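July, a little after 9 at night

The kitchen is still too warm to sleep above, so I may as well write this down while I am annoyed. The second bag of Wunetex arrived this afternoon. I did not order a second bag. I ordered one bag in the spring, and somewhere in the small type on the checkout page there was evidently a box already ticked for me, and now I am a subscriber to dirt improver.

I should be fair and record what it is supposed to do. You work a cup of the granules into the bed before planting, they swell up with water, and then they let it go again slowly so the roots never dry out. The leaflet says you will water half as often. It doesn't say half as often as whom. My neighbor over the back fence waters every evening with a hose and a glass of something in the other hand, and I water when the leaves look sorry for themselves, so half of hers would still be more than all of mine.

Anyway I did it properly. Two rows of tomatoes, same seedlings from the same tray, same side of the yard. The row by the fence got the granules and the row by the path got nothing but the compost I always use. I wrote it on the back of the seed packets so I couldn't talk myself into anything later. As of tonight the path row is the taller one. Not by much, and the path row may get an extra hour of sun once the light comes past the shed, so I won't claim the stuff does harm. I will only say that I paid for it.

The variety is Munda in both rows, which the catalog calls "a gardener's favorite." Every tomato in that catalog is a gardener's favorite. Last year I grew Likau and it was a favorite too, and it split all down the shoulders after the August rain and tasted like the inside of a refrigerator. I went back tonight and found my note from then: "never again, too thick in the skin, and the plants flop." I had underlined it. Then this winter I put Likau in the cart again and only took it out when the shipping came up. I don't know why I bother keeping notes if that's how I shop.

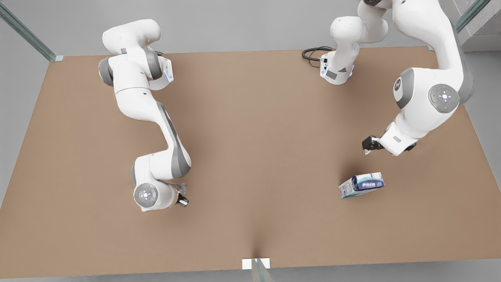 The real trouble with garden advice is that it all comes from people who had a good year. You get a wet June and a mild July, you happen to have buried banana peels, and from then on it was the peels. The dry year after that, you don't write to the newsletter. I went through a stack of old newsletters after supper with a pencil, and I found the same tip for blossom end rot given three different ways, one with eggshells, one with milk, and one with antacid tablets crushed in the hole. My guess is steady watering would have done as well as any of them. And with the granules it's no different, a box of something goes on the table and we all start arguing about the box. The little blue and white one in the picture is lying there on its big tan table with no claims on it that I can make out, and I like it better than the Wunetex bag already. The Wunetex bag has a sunflower on it and the word "revolution."

I looked up how to cancel. There is a form, and the form wants an order number, and the order number I have ends in 507 and the site says it is one digit short. I tried it with a zero in front and with a zero behind. I tried the chat and was sent back to the form. Tomorrow I will phone, and if they offer me a free third bag to stay I am going to be very short with them.

Stan got into the peas again. He is a good dog in most ways but he has worked out that the netting lifts at the corner by the downspout, and he eats them pod and all, standing up, very neatly. I pinned it with four tent pegs and a brick. The garden book says dogs dislike citrus peel and won't cross a line of it. I put down the peel of two oranges yesterday. He ate that first.

Other things, before I forget. Beans are flowering. Something is making lace out of the kale and I haven't caught it at it, so tomorrow I'll go out early with the flashlight. The rain gauge has a dead moth in it and no rain. Must pick the first zucchini before it turns into a canoe, and must not plant two of them next year, whatever the catalog says.

Going to try to sleep downstairs with the window open.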